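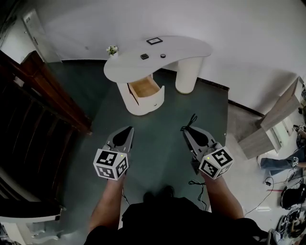
I've got some news I've been sitting on since December, so do excuse me if I gush a bit. Tralletti, my little furniture-hire shop in Harnley, is opening a second place in Lerley, and we're taking bookings from today! I started out with 15 borrowed chairs and a van that hated hills, and now there are 165 pieces on the list, from plain stools to the sort of white kidney-shaped desk that suits a green floor so nicely. Small businesses ask me for curvy desks all the time (they're kinder on the hips when you're squeezing past).

The Lerley shop will do everything the Harnley one does, plus short lets for people who are between homes or just want to try a table before they buy one. You can hire for as little as 2 weeks. Delivery is free in both towns — stairs included, as long as you warn us first.

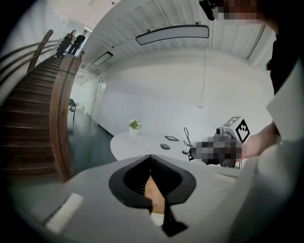
We're also teaming up with Kaewmanee, the upholstery workshop over the road, who'll be re-covering our tired old sofas and running evening classes in the back. There are 11 places on the first course and I've already bagged one for myself.

Pop in for a cuppa and a nose round whenever you like. Press are very welcome too — just ring the Harnley shop and ask for the owner.

Tralletti, Harnley and Lerley
Feb 11, 2024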